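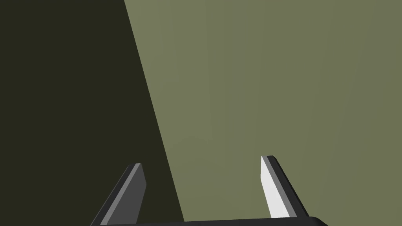
Open jaws in the Vikelell wrist view, with the edge between shadow and lit surface falling in the gap.

Vikelell Wrist-View Simulator: Equipment Notes
By Parisa Heydari
Wednesday, March 27, 2024
3 min read

Vikelell is a simulation package from Hastura for teams that develop parallel-jaw gripping from a wrist-mounted camera. It renders what the wrist camera would see and passes the frames to the user's own control code. Hastura sells it as a workstation license. The physical gripper is a separate order.

The finger model is a plain blade with a squared tip and a bevel. Surfaces are flat-shaded. Fine surface texture is left out of the base package, and large panels render as a single color with a soft gradient. This keeps the load low enough for a mid-range graphics card. On our test machine the renderer held 100 frames per second with one camera.

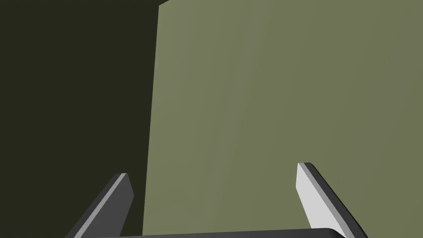
Close approach is the case most buyers ask about. When a large face fills most of the view, a controller has little to work with except an edge and the position of its own fingers. Vikelell lets the user set the start pose and light direction for each run, then replay the same run with one value changed. We used 17 start poses during the review and saved all of them in one session file of about 643 MB.

Camera placement is set in a text file. The offset is given in millimeters from the palm, the tilt in degrees. Changes take effect on the next reset. There is no live preview of the camera position, and Omid Nazari, who ran the setup for this review, would like to see one added.

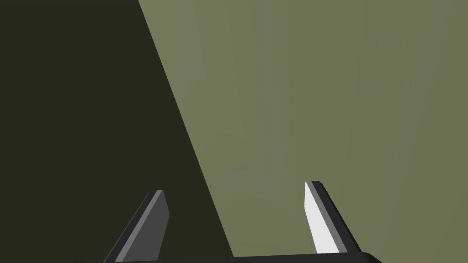

Lighting and contrast

The default light is hard. Shadow boundaries are crisp, and one finger can render much brighter than the other. Edge detectors tuned on these frames may need a new threshold before they are used on camera footage. A soft light option is listed for the November release. 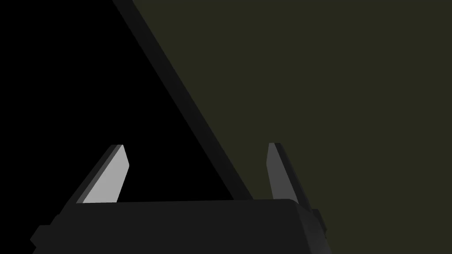
Gripper housing and side tabs in view, fingers apart.

License and support

The workstation license is $566 per seat and includes one year of updates. Support is by email through Trevora. Session files can be moved between seats without conversion.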